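Olivcombe Plain Surfaces, release 4

This collection records unpatterned household and workshop surfaces for reference use. It contains 700 pictures and is maintained by the Ekeo materials group. Entries are filed by colour and finish.

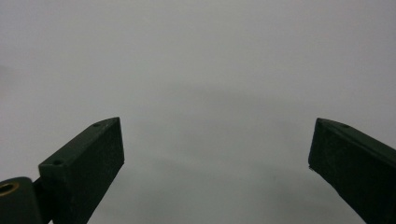 Category: Grey, light, plain

Smooth and even, with no markings or seams visible. Soft shading is retained and no colour correction is applied. Surfaces with a printed pattern are filed under Naltside.

Last revised: Dec 19, 2021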